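Horkero项目中期进展报告
受资助单位：Prirner返修中心
资助方：Bradura职业转型基金
提交日期：2025年6月20日
报告范围：第二阶段（仿真验证与岗位准备）

一、本阶段概况

Horkero项目的目标是在Prirner返修中心的分拣台和入柜工位引入一台带平行夹爪的机械臂，由它承担检验后物品从台面到柜格的搬运。这部分工作目前由分拣组的员工手工完成，动作重复，弯腰和举臂都多，也是中心里换岗申请最集中的工位。按照资助协议，项目除设备之外还要对受影响员工的岗位安排作出交代，所以本报告把技术进展和人员情况放在一起写。

第二阶段的原定任务有三项：完成工位的仿真模型，在仿真中跑通从台面取物到柜前放物的基本动作，以及和分拣组员工一起定下新岗位的职责。前两项由集成商Stüber承担，我方派人参与；第三项由我方人事和生产两个部门共同负责。

截至提交日，仿真模型已经可用，取物动作通过了我方的内部验收，放物动作有一部分没有通过，需要延到下一阶段。岗位职责的草稿已经写完，经过两轮讨论，还有几处没有谈拢。实体机械臂尚未到场，现场生产仍然全部由人工完成，产量和班次均未受项目影响。

二、仿真工作

工位模型

模型包含台面、柜体和机械臂末端的夹爪。台面和柜体用了木纹贴面，与现场的颜色不完全一致，但尺寸是按现场测量值做的。测量由分拣组的员工带着Stüber的工程师完成，员工指出了几处图纸上没有的情况，例如柜体立面与台边之间的角度并不规整，靠里的一侧比图纸上窄。如果按图纸建模，机械臂在那一侧会显得比实际宽松很多。

模型的房间部分没有做。墙、灯和通道都不在里面，背景是一片黑。Stüber认为在这一阶段补上房间对动作规划没有帮助，我方同意。代价是给员工演示的时候，有人一开始认不出这是自己的工位，需要旁边有人讲解。后来我们在培训室的墙上挂了一张现场平面图，演示时对照着看，情况好一些。

夹爪接近柜体

放物动作里最费时间的是夹爪到柜前的最后一段。夹爪机身比手指宽得多，手指能进去的地方，机身不一定过得去。仿真中主要从夹爪后上方的视角观察，看手指张开时与柜体立面的关系。 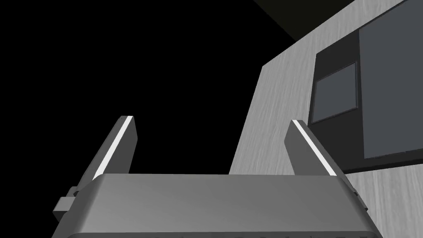
员工手工入柜时，手是斜着进的，进去以后再把手腕转平。这个动作没有写在任何作业指导书里，是Stüber的工程师在现场看了几天之后才注意到的。仿真里最初的路径是正对柜面直进，机身的侧面多次与柜体发生干涉。改成斜向接近以后，干涉大部分消失，剩下的集中在最靠边的一列柜格。

这一列柜格怎么处理，项目组内部有两种意见。一种是继续调整路径，直到机械臂能覆盖全部柜格；另一种是把边列留给人工，机械臂不去碰。分拣组的员工倾向于后一种，理由是边列本来就放需要二次检查的物品，人总归要过去。生产部门担心的是，留下一小块人工区域会让员工在机械臂旁边频繁走动，安全评估要重新做。目前的决定是先按后一种方案写安全评估，同时请Stüber保留调整路径的工作量，等评估结果出来再定。

仿真运行次数和结果

本阶段共运行完整的取放循环1040次，其中244次在放物环节中止。中止的判定由程序自动给出，条件是机身或手指与柜体的间隙小于设定值，或者物品在手指之间发生滑移。中止并不等于实际会出事故，设定值定得偏保守，这是我方的要求。

我方人员抽看了部分中止记录，与程序的判定基本一致。有少数记录看不出中止的原因，已经退回给Stüber核对。核对结果尚未返回，因此上面的中止次数以后可能会有调整，我们会在下一份报告里说明。

取物环节的情况好得多。台面上的物品间距足够时，取物没有出现需要上报的问题。间距不够时，程序会放弃取物并等待，这一点和员工的预期不同。员工原以为机械臂会自己把物品拨开。Stüber说明，拨开的动作在现有合同范围之外，要做的话需要增加一套接触检测。我方没有提出增加，改为在作业规则里要求上游检验员摆放物品时留出间距。这条规则对检验员是新的负担，后面第三节会再提到。

渲染与显示问题

仿真画面有时会在夹爪表面出现零碎的深色斑块，调整视角后形状会变。Stüber确认这类斑块出在画面显示上，与碰撞计算分开处理，不影响循环结果。我方起初有人把它当成夹爪上的损伤或者污渍，在观察记录里写了进去，后来统一作了更正。

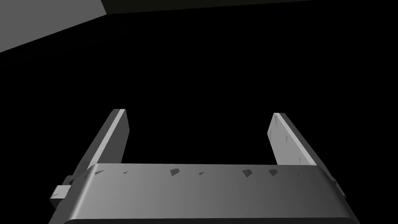

更正记录花了不少时间。观察记录由参与培训的分拣员工填写，格式是我方自己定的，栏目里没有区分“画面问题”和“动作问题”，填写的人只能写在一起。现在表格已经改版，两类问题分开填，另外加了一栏“看不懂”，允许只写时间不写内容。改版之后，记录的数量比以前多，其中“看不懂”一栏用得很频繁，Stüber每周安排一次答疑，就按这一栏来准备。

我们认为这个改动对后面的实体调试也有用。实体设备到场以后，现场员工看到异常时能不能说出来，比他们能不能说准更重要。旧表格要求填写问题分类和严重程度，不少人因为不确定怎么分类就没有填。

台面区域的取物测试

台面测试安排在5月。测试中使用了不同外形的物品模型，摆放位置由分拣组员工决定，要求尽量接近繁忙时段的台面。Stüber原来的测试位置都比较整齐，物品离台边远，彼此也分得开。员工给出的摆法乱得多，有的物品立着放，有的靠近台边。

按这些摆法测试以后，取物路径作了几处修改。一是夹爪下降前先在物品侧面停一下，确认手指与物品之间留有余量；二是靠近台边的物品改从台面内侧接近；三是高的物品在旁边时，机身要抬高以后再横移。第三处修改增加了单次循环的时间，Stüber提出过异议，认为会拉低节拍指标。我方的意见是节拍可以让。现在的瓶颈在上游检验，机械臂再快也要等。双方已经就此达成一致，节拍指标在合同附件里作了相应调整。

表面带有网孔或者颜色很深的物品，分拣员工特别提醒要多测。他们的经验是这类物品在现场灯光下边缘不好辨认，新员工拿的时候也常常碰到旁边的东西。仿真里没有现场灯光，这个问题在本阶段无法真正验证，只能列入实体调试的清单。

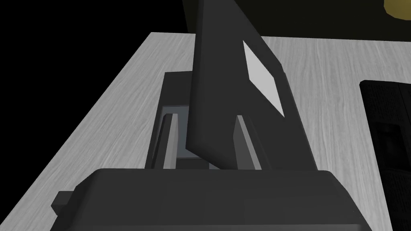

三、对员工工作的影响

受影响的范围

直接受影响的是分拣组的入柜岗位。间接受影响的是上游的检验岗位和夜班的值守岗位。项目启动时我方向全体员工作过书面承诺，项目期内不因机械臂裁减人员，岗位调整须经本人同意。这一承诺目前没有改变，也没有出现与之不符的情况。

入柜岗位在机械臂投用以后不再作为单独岗位存在，原来的工作分成两块。一块是机械臂的看护，包括开机检查、处理等待和中止、记录异常；另一块是边列柜格的人工入柜和二次检查。现在的想法是同一个人在一个班次里轮换做这两块，不固定到人。

员工的主要意见

我们在本阶段开了两轮讨论，又收了一轮书面意见。意见比较集中的有以下几个方面。

关于看护工作。多数员工不愿意整班坐着看设备。有人提到以前在别的单位看过自动线，到后半班注意力就散了，出了问题反而要负责任。现有草稿把连续看护的时间限制在2小时以内，之后必须换到人工入柜或者别的工作。员工基本接受，但要求把“必须”写进制度，而且写明排班人员违反时怎么处理。人事部门正在修改措辞。

关于责任。机械臂放错柜格时算谁的错，草稿里原来写得含糊。员工要求写清楚，看护人员只对自己应当做的检查负责，不对设备动作的结果负责。生产部门同意这个原则，但对“应当做的检查”包括哪些还有不同看法。例如，物品放入以后看护人员是否需要逐件核对，生产部门希望核对，员工认为如果逐件核对，工作量和现在差不多，腰部负担也没有减轻。双方约定等实体调试时按实际出错情况再谈。

关于工资。入柜岗位现在有一笔体力补贴。岗位合并后，体力劳动减少，补贴是否保留成了最敏感的问题。我方的方案是在项目期内照发，项目期结束后改为技能补贴，金额不低于原来的水平，条件是完成培训并通过考核。年纪较大的员工对考核有顾虑，担心考不过会两头落空。我们已经答应考核可以重复参加，没有通过期间原补贴不停发。这一条还需要工资主管部门批准，批准之前没有写进草稿。

关于检验岗位。上游检验员要按新规则在台面上留出间距，实际上是把一部分整理工作提前到了他们那里。项目最初的影响分析没有考虑到这一点，是检验员自己在第二轮讨论中提出来的。他们的要求是台面加宽，或者把检验的定额放宽。台面加宽会改变已经建好的仿真模型，Stüber估计需要重新做一部分碰撞测试。放宽定额不影响设备，但会影响当班产量。我方倾向于先放宽定额，运行一段时间以后再看台面。

培训

本阶段累计培训72课时，内容包括仿真画面的观察、异常记录的填写、急停和恢复的步骤，以及夹爪的基本结构。急停和恢复目前只能在桌面操作盒上练习，没有实物反馈，员工普遍觉得不够踏实。Stüber同意在实体设备到场后先留出时间给员工练急停，然后才开始调试。

培训全部安排在上班时间。为了腾出时间，分拣组的当班人手在培训日会减少，由包装组支援。包装组对此有意见，认为自己没有从项目里得到好处，却要承担额外的班次。我们把包装组也列入了培训名单，愿意参加的人可以报名，但支援安排本身没有变。这件事处理得不算好，下一阶段会把培训日提前排进月度班表，支援时间按加班的标准计算。

有一部分员工不想参加培训，也不打算转到看护工作。按照承诺，他们可以调到包装或者收货岗位。调岗面谈已经开始，还没有人正式签字。有几位员工表示要等实体设备到场、亲眼看过以后再决定，我们没有催促。

工作方式上已经出现的变化

虽然机械臂没有投用，有些变化已经发生了。分拣组以前很少有人谈自己是怎么做的，入柜的手法都靠师傅带。为了建模，员工需要把这些手法讲出来，还要演示给工程师看。有的人很愿意讲，有的人不愿意，担心讲完以后自己的经验就不值钱了。

对此我方采取的做法是，凡是员工提供的手法被用进路径设计，在作业文件里注明由分拣组提供，提供者本人得到一次性的改善奖励。奖励从中心自有经费支出，没有使用资助款。注明到组还是注明到人，由本人选择，目前选择注明到组的居多。

另外一个变化是班前会变长了。以前班前会只说当天的数量和请假情况，现在常有人问仿真的结果和下一步安排。班组长反映时间不够用，也有问题答不上来。从下个月起，项目组每周写一页简短的进展说明，贴在休息室，班组长不必在会上逐条解答。

四、与计划的偏差

放物动作没有按期通过验收，是本阶段最大的偏差。原因一部分在于柜体的实际尺寸与图纸不符，重新测量和建模占去了时间；另一部分在于我方中途提高了间隙要求。两方面的责任都与Stüber无关，因此没有向其追究延期。

岗位职责草稿原定在5月底定稿，现在仍在修改。我们不打算为了赶进度先行发布。草稿中已经谈妥的部分可以先用于实体调试期间的排班，没有谈妥的部分维持现行规定。

安全评估因为边列柜格的方案而增加了内容，外部评估人员的到场时间要重新约定。在评估完成以前，实体设备即使到场也只能在围栏内断电存放，不开展带电调试。

五、经费使用

本阶段支出在批准的预算以内。仿真和建模的费用按合同进度支付，放物动作对应的那一笔尚未支付，待验收通过后结算。培训费用高于原来的安排，多出的部分来自包装组的支援班次，由设备运输科目的结余调剂。调剂金额没有超过协议允许的比例，明细见随附的财务表。

预计下一阶段会增加一项支出，即检验定额放宽期间的产量补偿。这项支出是否可以列入资助范围，我们拿不准，请基金在回函中给出意见。如果不能列入，由中心自行承担。

六、下一阶段安排

1. 完成放物动作的剩余仿真，对被退回核对的中止记录给出结论。
2. 完成围栏和边列柜格区域的安全评估。
3. 接收实体机械臂，先进行员工急停练习，再进行空载调试。
4. 在现场灯光下测试深色和带网孔的物品。
5. 试行检验岗位的放宽定额，由检验员填写每班情况。
6. 就看护人员的检查范围继续讨论，形成书面意见后交双方确认。
7. 取得工资主管部门对补贴方案的批复，并向全体分拣组员工书面通知结果。

七、需要基金协助的事项

第一，请确认放物动作验收延期后，第二阶段的结项手续是否可以与第三阶段的首次检查合并办理。

第二，基金此前资助过的单位中，如有已经实行看护与人工轮换排班的，希望能帮助联系一次交流。分拣组员工提出想听一听一线人员自己的说法，我们建议由员工代表参加，管理人员不到场。

第三，协议要求在项目结束时提交员工问卷。我们希望把问卷提前到实体设备投用之前先做一次，投用后再做一次，便于对照。问卷题目由我方起草，在发放前送基金审阅。

Prirner返修中心 Horkero项目组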